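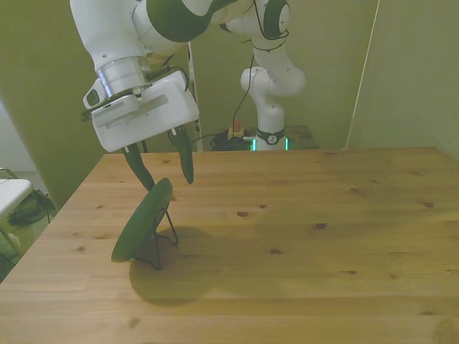
Figure 6. Open fingers close to the rim of the plate, with the plate standing in its wire stand.

Section 4. Teaching the planner to approach a standing plate

By now you have Odico installed, your arm is talking to the planning computer, and the camera calibration from Section 3 has been saved. If any of that is still waiting, please go back and finish it first, as everything in this section leans on those calibration numbers and it is no fun chasing a bad grasp that was really a bad camera pose all along!

Plates are a lovely object to learn on. They look simple, but a plate leaning in a display stand gives the planner a thin rim to aim for, a tilted face, and a wire stand it must not bump. Take your time with this one and keep the emergency stop within reach the whole way through.

4.1 Adding the plate to the planning world

1. Open the World tab and choose Add Object, then Disc. Type in the diameter and thickness you measured with your own ruler. (The built-in dinner plate is handy for practice, but the planner will believe whatever you tell it.)

2. Press Detect. Odico looks for the disc in the camera view and draws an outline over it. Wait until the outline stops wandering before you press Accept.

3. Check the tilt arrow. It should point out of the face of the plate, toward the side you would eat from. If it points out of the back, press Flip Normal once.

4. Add the stand as a second object and set its type to Keep Clear. A simple box around the whole thing is fine, and it is what most of us use. Leave the top of the rim outside the box, or the planner will politely refuse every grasp you ask for.

Note: A soft shadow on the tabletop can be mistaken for a second disc, especially with a dark plate on pale wood. If two outlines appear, select the one lying flat on the table and press Ignore. Kerstin Wiegand wrote the shadow filter, and it catches most of these, but a large round shadow right beside the plate still gets past it now and then.

4.2 Setting the pre-grasp pose

5. Under Grasp, choose Rim, Top. Two pale finger shapes appear over the model of the plate.

6. Set Finger Opening to Full and Standoff to 123 mm. You can bring the standoff down later, once you trust your detection.

7. Set Approach Speed to 20 percent.

8. Press Plan. The preview plays on screen and the arm stays put. Watch it all the way through from at least two viewing angles (hold the right mouse button and drag), paying attention to the elbow as well as the fingers.

9. When you are happy, press and hold Run. Letting go of the button stops the motion.

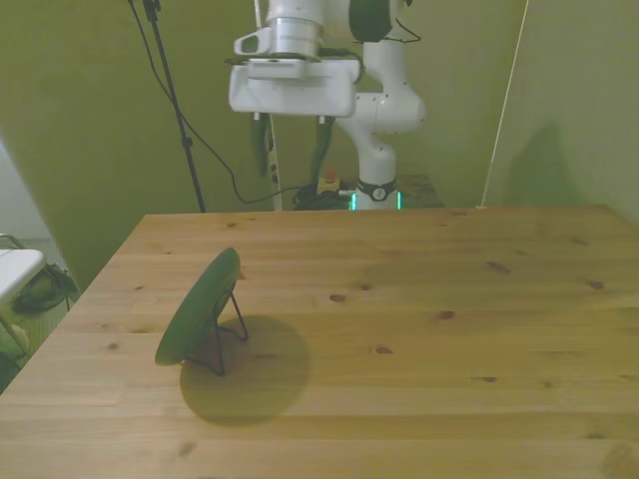
Figure 7. Gripper open and empty over the far side of the table, with the plate in its stand toward the left.

Compare the real fingers with the preview each time the arm comes to rest. A small sideways difference can be corrected with the Nudge arrows, which move the target 2 mm per click. If you find yourself clicking and clicking, the calibration deserves another look, and you will save yourself an afternoon by redoing Section 3.

Caution: Nudge moves the target only. It does not move the Keep Clear box. Press Plan again after every nudge, and watch the new preview before you hold Run.

4.3 If the planner cannot find a path

10. Read the message at the bottom of the window. "Goal in collision" nearly always means the stand box is too tall. Lower its top edge a little and plan again.

11. For "No path in time," raise Planning Attempts to 200. The search takes longer, so be patient with the progress bar.

12. For "Joint limit," turn the plate and its stand a little on the table, press Detect, and start again from step 5. Our thanks to Chaminda Khondokar for pointing out that our earlier draft left out the second Detect.

Once you have a pose you like, save it under a name you will recognize next Saturday. Closing the fingers and lifting the plate are covered in Section 5, which starts from the pose you have just saved.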